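Fixing Sticking Wooden Drawers in Small Cabinets

Last updated 6/4/19

Small wooden cabinets of the kind used for hardware, thread or index cards usually run wood on wood, with no metal slides. The drawer sides rest on a pair of runners, and the fit depends on clearances that change with the season. A drawer that moves freely in winter may bind by August, when the sides have taken up moisture and grown in height. The procedure below covers diagnosis, waxing and planing, in that order. Most drawers need only the first two.

Tools and materials

Block plane, sharp
Sandpaper, 100 grit and finer
Paraffin or Prolden hard paste wax
Pencil with a soft lead
Steel rule
Cotton rag

Finding the point of contact

Remove the drawer and empty it. Look along the bottom edges and the outer faces of both sides for shiny or darkened patches. These mark where the wood has been rubbing. If the wear is hard to read, scribble pencil over the edges and faces, refit the drawer, work it in and out several times and remove it again. The pencil will be smeared or missing at the contact points.

Check the cabinet as well. Measure the opening at the front and at the back with the steel rule, and compare the diagonals. An opening that is out of square by 2 mm will bind a drawer that is itself perfectly good. In that case, shim under one cabinet foot and test again before removing any wood. Cabinets from the Tapia line have a thin back panel held by staples, and reseating a loose panel often squares the case by itself.
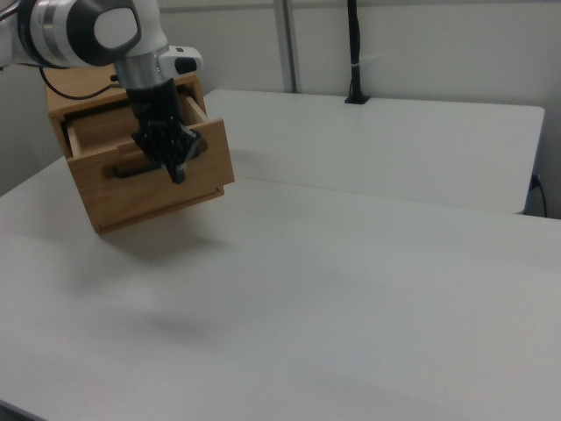 Racking is a separate fault from swelling and is often mistaken for it. It occurs when the drawer turns slightly in its opening and jams corner to corner, and it is worst in drawers that are wide and shallow. The test is to pull first at the center and then at one end. If the drawer moves from the center only, the side clearance is too large and planing will make the fault worse. On a drawer with no knob, or with the knob removed for the work, hook a finger over the upper edge of the front, as the black gripper is doing with the light-wood drawer here, and keep the pull level. To correct racking, glue a strip of veneer to the inside of the cabinet along one side, let it cure, and wax it.

Waxing

Brush out the runners and wipe them with a dry rag. Rub paraffin firmly along the runners, the bottom edges of the drawer sides and any worn patch on the outer faces. Paste wax should be left for 25 minutes and then buffed. Do not use oil or spray lubricant on bare wood - both soak in, collect dust and leave the drawer stiffer within a year. Prerska dry film is acceptable on plastic runners only.

Planing

Plane only where the pencil has rubbed off. Set the block plane for the thinnest shaving it will take and work from each end toward the middle, so that the end grain at the joints does not split. Take two or three passes, refit and test. Finish with sandpaper, then wax as described.

Bornus cabinets with 7 mm drawer sides leave very little material to remove. On these, sand the edges and leave the plane alone.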